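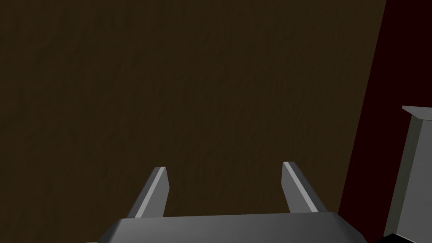

What does the arm do when the command stream stops?
It is supposed to hold position within 50 milliseconds. On the Skenham runs it kept moving at the last speed it was given until the joint limit stopped it.

Pekska Simulation Group
Minutes, fault review, September 2018
Chair: Natanael Bastos
Minutes circulated to the group and to the Galtier controller team

1. Last minutes
Accepted with one correction. The gripper force cap under item 4 applies to closing only.

2. The runaway wrist
Natanael opened by saying this was the best bug the group has found all year, and there was no argument! The overnight batch in the Skenham room model stopped at run 182 with a joint limit error on the wrist. The log shows the policy process had hung. The Galtier controller never noticed and went on turning the wrist with the fingers open. Everything up to the hang looks normal, and the log is wonderfully clear about the moment it stops being normal.

The watchdog was in the build and it was switched on. It was also being fed by the wrong process: the logger was resetting the timer, and the logger was perfectly healthy. Great piece of detective work by the controller team, who traced it in one afternoon. 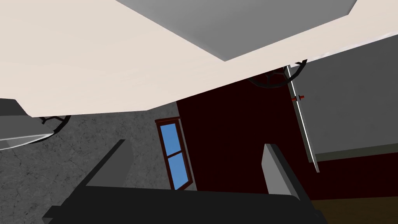 Could the same fault happen on the real arm?
The bench arm runs the same controller build, so we have to treat it as possible. It has a hardware stop button, but a person has to be there to press it.

Agreed that the bench arm stays powered down until the fix is in and tested. The lock goes on the main switch today and the key stays with Natanael.

3. The fix
The controller team showed a draft patch. The timer is now reset only by a fresh motion command with a new sequence number, so a repeated old command won't count. It was tried live during the meeting by killing the policy process mid-move, and the wrist held. Cheers all round, and then a request to do it again with the logger running, which also held.

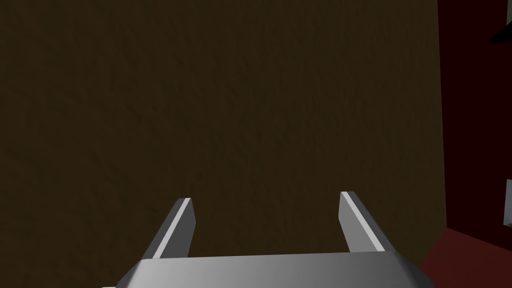
There was a good long discussion of what "hold" should mean near a wall or a piece of furniture. Braking hard is fine with the gripper empty. With something in the fingers it may swing or drop. The group liked the idea of a short ramp down, still inside the time limit, and wants to see it with a loaded gripper before choosing.

The Kyriakidis contact model is still giving odd forces at steep wrist angles. Thought to be separate from this fault. Carried over to item 5 next time.

4. Testing before restart 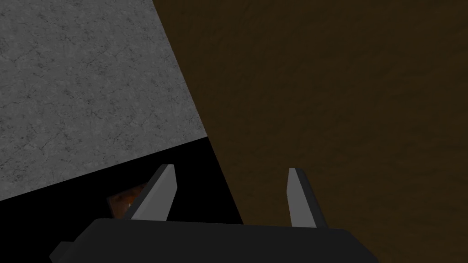
Who decides when the bench arm goes back on?
Natanael signs it off, once the new stop test has passed in simulation and the controller team has read the results.

The stop test will cut commands at random points in a move, with the gripper open and closed. It goes into the nightly batch for good. Everyone was very keen on this, and there were already offers to write nastier versions: late commands, commands out of order, a clock that jumps.

5. Actions
Natanael: lock the bench arm, write up the fault for the safety file
Controller team: finish the patch, add the ramp down as an option
Simulation group: stop test in the nightly batch, rerun the failed batch from the start
All: check your own scripts for anything else that resets the timer

6. Any other business
The December demo stays on the calendar for now. Natanael would love to include the stop test in it.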